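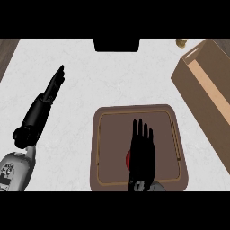 **Home Economics 23: Household Budgets and Kitchen Costs**
Handout for session 4 – fixed costs, variable costs and the cost of a meal

Bring this sheet and your own figures to the session. Armelle Leclerc will collect the worksheets at the end of class.

## 1. Fixed and variable costs

A fixed cost stays the same whether you cook every night or never. Rent is fixed. So is a yearly insurance bill, even though it arrives only once.

A variable cost goes up and down with what you do. Groceries are variable. Gas and electricity are mixed: most bills have a standing charge, which is fixed, and a charge for what you use.

When a cost is mixed, split it. Write the standing charge in the left column of the worksheet and the rest in the right column. Students lose more marks here than anywhere else in the unit.

## 2. Worked case: the Carkden household

Two adults and one child. All amounts are in dollars.

| | June | Month before |
|---|---|---|
| Total spending | 2,627 | 2,555 |

The difference is 72 dollars. Before looking for a cause, check three things:

1. Did both months cover the same bills?
2. Was anything bought in bulk?
3. Did a yearly or quarterly payment fall in one month only?

In this case a 60-dollar water bill, paid every quarter, fell in June. Spread over three months it comes to 20 dollars a month. Put 20 in each column and take the 60 out of June. June becomes 2,587 and the month before becomes 2,575, so the real difference is 12 dollars.

## 3. Cost per serving

Add up the price of what went into the dish, then divide by the number of servings. Use the price of the amount used. If a bag of rice costs 4 dollars and you cook a quarter of it, enter 1 dollar.

Oil, salt and spices are hard to price this way. Gaspard Rey's method in the reader is to add 5 percent to the ingredient total – use that unless you have weighed everything.

Food thrown away still counts. A stew that cost 21 dollars and was meant to serve seven works out at 3 dollars a serving. If one serving goes in the trash, the six that were eaten cost 3.50 each.

## 4. Terms to know

- **Standing charge:** the part of a bill you pay with no use at all
- **Unit price:** price divided by weight, volume or count
- **Sinking fund:** money set aside each month for a known later bill

## 5. For next time

Read the Pichon chapter on unit pricing, sections 1 and 2 only. Keep every grocery receipt for one week and work out the cost per serving for two dinners. Show the division.

Questions about the worksheet go to Taras Panasiuk.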